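How to plan and register an overnight walk from Skokville

Visitor Information, Grurkdale Trails Office
Last reviewed: 2022-10-23

The following steps apply to all visitors who intend to walk the Clomine Track between Skokville and Grurkdale and to stay overnight at Sani Hut. Day walkers who return to Skokville before dark are not required to register, although they are encouraged to read the sections on water and weather.

Step 1: Choose your direction

The track may be walked either way. Most visitors begin at Skokville, where there is long-term parking behind the community hall, and finish at Grurkdale, where the return bus stops outside the post office. Walking in this direction places the steep climb on the first morning. Visitors with knee complaints may prefer to start at Grurkdale, as the descent to Skokville follows a graded vehicle track for much of its length.

The highest point is Clomine Saddle, at 1,988 metres. It is exposed on both sides and has no shelter. Walkers should plan to be over the saddle by early afternoon whichever direction they choose.

Step 2: Reserve your place at the hut

Sani Hut is open from the end of October until the last weekend of May. Outside those months the building is locked and the water supply is shut off.

Reservations are taken by telephone or at the counter in Skokville. Please have the following ready:

The full name of each person in the group
A telephone number for the group leader
The registration number of any vehicle to be left at Skokville
The direction of travel and intended date of arrival at the hut

A stay is limited to 2 consecutive nights. Groups wishing to stay longer may camp on the flat ground beside the creek, for which the ordinary camping fee applies. Fees are paid when the reservation is made and are refunded in full if the office closes the track.

Step 3: Obtain the correct map

The free leaflet available at the counter shows the general line of the track and is suitable for day walks only. Overnight walkers should carry the topographic sheet, number 488, which covers the whole route and both exit tracks. It can be bought in Skokville or borrowed against a deposit.

Mobile coverage is available at Skokville and on the saddle itself. It is unreliable elsewhere. Visitors using a phone for navigation should download their maps before leaving town and carry a spare battery.
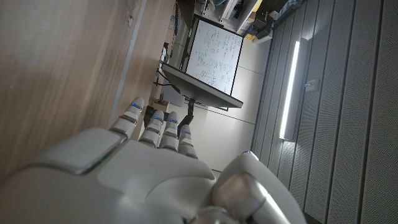 Step 4: Pack for the season

Conditions on the saddle can differ greatly from those in the valley. Snow has been recorded there in every month in which the hut is open. Each walker should carry a waterproof jacket with a hood, a warm hat and gloves, a sleeping bag, and enough food for one day more than planned. The hut has mattresses, a wood heater and a sink. It does not have cooking equipment, and walkers must bring their own stove and fuel.

Water can be collected from the tank at the hut and from the creek below it. All water should be boiled or treated. There is no reliable water between the creek and the saddle, so bottles should be filled before the climb begins - this applies even after heavy rain, when the gullies beside the track may appear to be running well.

Step 5: Complete the intentions form

Once the reservation is confirmed, the group leader must complete an intentions form. Forms may be left at the counter or placed in the box at the Skokville trailhead. Please write clearly and include the name of a contact person who is not taking part in the walk. The contact person should know the planned finishing time and should be asked to telephone the office if the group has not been in touch by the following morning.

Groups starting from Grurkdale should lodge the form before travelling, as there is no box at that end.

Step 6: On the day

Check the notice board at the trailhead for closures and for the current weather forecast. If the forecast warns of strong wind or snow above the treeline, please postpone the walk. Reservations can be moved to a later date without charge.

From Skokville, follow the orange markers past the sports ground and across the footbridge. The path enters the forest and climbs steadily to the first junction, where walkers should keep left. The right-hand path leads to a private farm and does not rejoin the route. Gates should be left as they are found. Dogs are not permitted beyond the footbridge.

On reaching the hut, enter your names in the logbook, even if you are only stopping for lunch. Before leaving, sweep the floor, close the shutters, and make sure the heater is fully out. All rubbish must be carried to Grurkdale or back to Skokville.

Step 7: Sign out

The walk is not complete until the group has signed out. This may be done in person, by telephone, or by text message to the number printed on the form. Groups that fail to sign out may be the subject of an unnecessary search.

Questions about these arrangements, including requests from schools and clubs, should be addressed to Karim Hamdan, Visitor Services, at the Skokville counter. Group requests for the coming season should be made in writing.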